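Recording two-arm demonstrations by remote control

Before starting a take, put both leader handles in their rests and wait for the follower arms to settle. Open the Cident recorder, pick the task name from the list and check that the operator field shows your own name. Takes saved under the wrong operator have to be moved by hand, and Pallavi Solanki does this only at the end of December.

Set the objects flat on the white table with a clear gap between them, so that either gripper can close without touching the neighbouring case. Vary the angle of at least one case from take to take. Bring both grippers in above the table with the fingers open, then press the left pedal to begin recording.

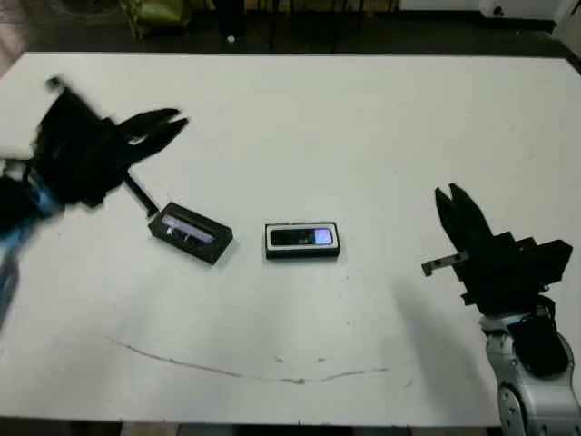

Page last changed: 12 December 2022 by Sharada Shetty

Move one arm at a time until the first grasp is made. The follower lags the leader by 130 ms, so slow down over the last part of the approach and let the gripper catch up before closing. Keep the brackets on the gripper bodies clear of the cases; they reach a case before the fingers do if the wrist is rolled too far.

If a grasp fails, open, back off and try again within the same take. Mark it "retry" afterwards. Do not mark it "failed" unless the object leaves the table.

Press the right pedal to stop. A take is cut at 900 frames whether or not the task is finished. Replay it once in Cident, checking both wrist views, and save.

Stop after 100 saved takes and run the joint zero check before continuing.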